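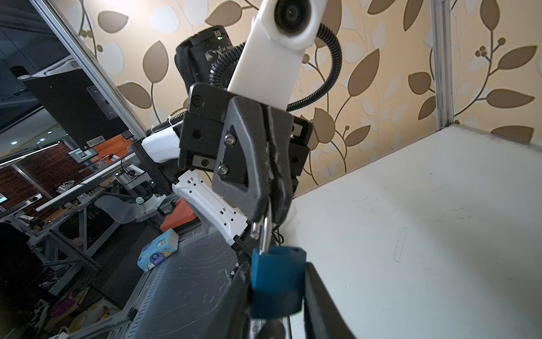

A blue padlock with a metal shackle.

The market hall at Grekodlow has rented lockers to its traders for 70 years. Stojan Radulović, who oversees the building, reports that 517 lockers remain in service — most of them let to families from Ekside. Tenants supply their own locks and leave 2 keys at the office. A new schedule of rents takes effect in August, and existing agreements will be honored until they expire.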